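3.2 Siegelnahtgeometrie und Restsauerstoff bei Einzelportionspackungen

Die Haltbarkeit stärkehaltiger Backwaren mit mittlerer Wasseraktivität wird bei Raumtemperatur im Wesentlichen durch zwei Vorgänge begrenzt, die Retrogradation der Stärke und die Oxidation der Fettphase. Beide hängen vom Stoffaustausch durch die Verpackung ab. Während die Durchlässigkeit der Folienfläche in der Regel vom Hersteller spezifiziert ist, liegen für den Beitrag der Siegelnähte nur vereinzelt Messwerte vor. Bei kleinen Packungen fällt dieser Beitrag stärker ins Gewicht, weil das Verhältnis von Nahtlänge zu Packungsvolumen mit abnehmender Packungsgröße steigt.

Untersucht wurden Schlauchbeutel aus zwei Folienqualitäten, im Folgenden nach den Lieferanten als Brinex und Drastcombe bezeichnet. Beide Folien sind Verbunde auf Basis von orientiertem Polypropylen; Drastcombe enthält zusätzlich eine metallisierte Zwischenlage. Die Beutel wurden auf einer Anlage vom Typ Ola mit quer gerippten Siegelbacken verschlossen. Als Füllgut diente ein Reiskuchen mit einer Wasseraktivität oberhalb derjenigen üblicher Hartkekse. Insgesamt gingen 888 Packungen in die Auswertung ein. 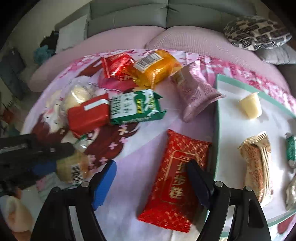

Die Lagerung erfolgte im Klimaschrank ohne Lichteinfall, die Entnahme jeweils im Abstand von acht Tagen. Vor jeder Messung wurden die Beutel visuell auf Faltenbildung im Nahtbereich geprüft. Der hier betrachtete Nahttyp entspricht dem im Handel verbreiteten; er ist an der roten Packung in Abb. 4 am oberen und am unteren Ende als gezahnte, geprägte Quernaht zu erkennen. Längsnähte wurden gesondert erfasst und sind in den nachfolgenden Werten nicht enthalten. Beutel mit durchgehender Falte wurden aussortiert, solche mit kurzer, nicht durchgehender Falte als eigene Klasse geführt.

Abb. 4: Einzeln verpackte Süßwaren mit geprägten Quernähten.

Der Restsauerstoff im Kopfraum wurde durch Einstichmessung über ein aufgeklebtes Septum bestimmt. Jede Packung wurde nur einmal gemessen und anschließend verworfen, so dass die Zeitreihen aus unabhängigen Stichproben bestehen. Für die Brinex-Folie ergab sich ein annähernd linearer Anstieg über die gesamte Lagerdauer. Bei Drastcombe verlief der Anstieg zunächst flacher und näherte sich erst gegen Ende der Lagerung der Steigung der Vergleichsfolie an. Eine Trennung nach Faltenklassen zeigt, dass dieser Verlauf fast vollständig auf die Packungen mit kurzer Falte zurückgeht. Faltenfreie Drastcombe-Beutel blieben über den gesamten Zeitraum nahe am Ausgangswert.

Zur Abschätzung des Nahtanteils wurde das Zweiwegemodell nach Gl. (2) angepasst, das Flächen- und Nahtpermeation als parallele Transportpfade behandelt. Der Nahtterm ist proportional zur Nahtlänge und umgekehrt proportional zur wirksamen Siegelbreite. Die wirksame Breite wurde im Querschliff bestimmt und lag bei gerippten Backen durchweg unter der nominellen, da in den Rippentälern keine vollständige Verschmelzung der Siegelschichten erreicht wurde.

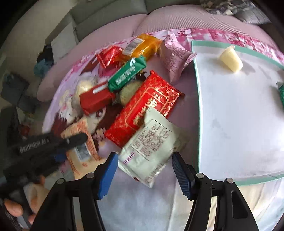
Das Modell gibt die Messwerte für faltenfreie Packungen gut wieder. Für die Klasse mit kurzer Falte unterschätzt es den Sauerstoffeintritt systematisch, was auf einen Kanalfluss entlang der Faltkante hindeutet. Eine Erweiterung um einen dritten, druckabhängigen Pfad wurde geprüft, aber nicht weiterverfolgt, da die zugehörigen Parameter aus den vorliegenden Daten nicht eindeutig bestimmbar sind. Versuche mit der Siegelstation Żak, deren Backentemperatur in Stufen von 2 K regelbar ist, sollen diese Lücke schließen. Die Vorversuche vom März umfassten 100 Packungen je Temperaturstufe und werden in Abschnitt 3.3 behandelt.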